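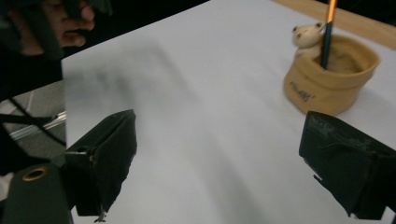

Section 3. Recording examples with the Clido hand-held grippers

Applies to the Waltano recorder. Last revised Apr 28, 2020.

Read this section before you record the first example of a new task. It assumes the grippers are charged, paired and calibrated as described in Section 2. Each example is one full attempt at one task, from both grippers lying still to both grippers lying still again.

3.1 Preparing the table

1. Cover the work area with plain, pale sheeting and smooth it down. Patterned covers slow the tracking.
2. Place the objects for the task on the sheeting. The task card shows which objects are needed and which area they may start in.
3. Route both gripper cables down the outer sides of the table. They must not cross the work area.
4. Turn on the room lights you plan to use for the whole set and leave them alone. Shadows from your arms are acceptable.

Caution: The gripper fingers close with enough force to pinch skin. Keep them open until you are ready to record. 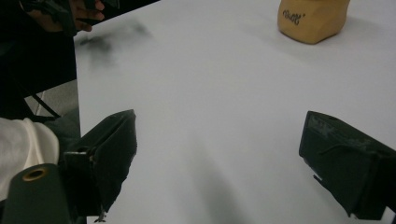

Do I need to put the objects back in exactly the same spot each time?

Small changes are wanted. Move and turn each object a little between examples, and stay inside the starting area on the task card. A set recorded with everything in one position will train a model that works only in that position.

3.2 Recording an example

1. Hold one gripper in each hand with the fingers open.
2. Press the record key on the Waltano. Wait for the tone before you move.
3. Carry out the task at a steady pace. Move the way you would want the arm to move - no shaking, no hovering while you decide.
4. If you miss a grasp, open the fingers, back away and try again. One retry may stay in the example. After a second miss, stop and mark the example as rejected.
5. Set the grippers down and press the record key again.

Note: Keep the view between the fingers clear as you approach an object. Loose sleeves should be pulled back from the gripper cameras.

Record 20 examples in a set, then rest. Tired operators get faster and rougher without noticing, and those examples are hard to pick out afterward.
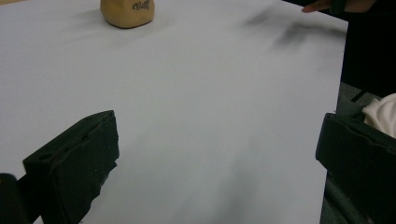
Between sets, check that the sheeting has not crept toward one side of the table. If it has, straighten it and run the quick calibration again. It takes nearly 3 minutes.

3.3 Checking and uploading

1. Open the set in Prisari and play back the first and last examples at normal speed.
2. Confirm that both gripper tracks are shown in green. A yellow track means that tracking was lost for part of the example.
3. Delete examples with a yellow track. Do not trim them.
4. Choose the task name from the list. Do not type a new one, even if the wording on the list looks wrong.
5. Select Upload and leave the recorder connected until the status reads Stored. 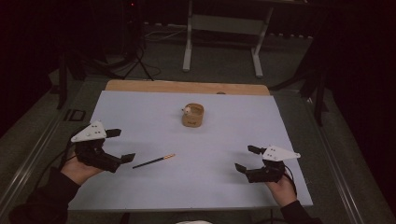
3.4 Error messages

Left/right swapped: The grippers were picked up in the wrong hands. Set both down, pick them up again and restart the example.

Clock drift: The two grippers no longer agree on the time. Restart both, then the recorder. Examples made since the last good check should be deleted.

Storage low: Upload finished sets before you record more. Recorders with Amundsen firmware from before October show this message late, so check the free space by hand at the start of each session.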